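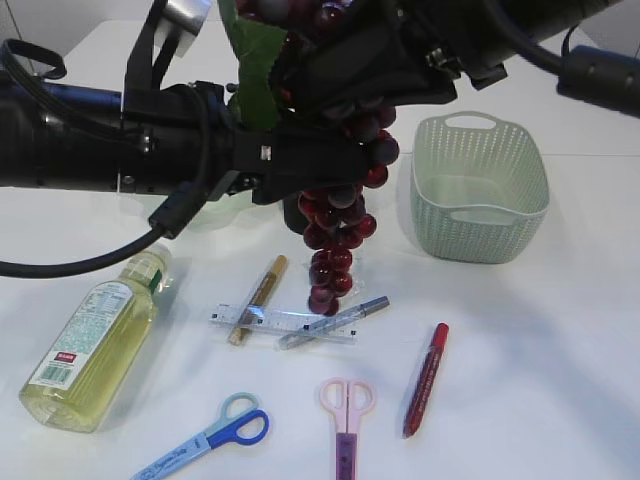

A robot fault is easiest to study when it is small. In the Stoltach grip-loss case, the subject of this chapter, a two-arm tabletop cell stopped holding its load, and the controller did not register the loss. Tasks in the cell resemble the one shown, in which a gripper holds a bunch of artificial grapes by the stem above a table of pens, scissors and a ruler. A dropped grape does little harm. The same fault in a cell that handles blades is a safety matter.

The Prumard controller kept a log of 831 lifts. In 11 of them the fingers closed fully on air and the arm continued its planned path.
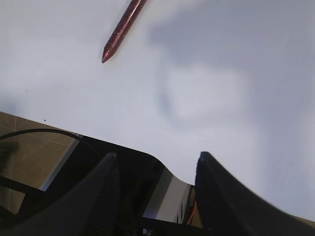 The cause lay in the force threshold. It had been set at 50 percent of the rated value in October, during tests with heavier parts, and was never restored. Thin or light objects fell below it, so a held object and a missing one gave the same reading.

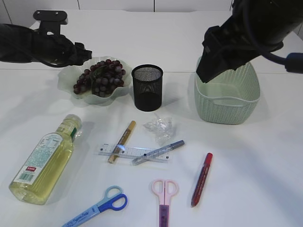

Figure 3.1 Two-arm workspace with mixed household and stationery items.

Section 3 follows the inquiry in the order in which it was carried out. Students should note at which point the cell ought to have been stopped, and by whom.

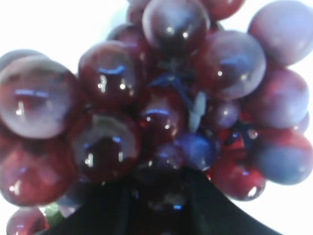

Figure 3.2 Close view of grapes, with a gripper finger against the underside of the bunch.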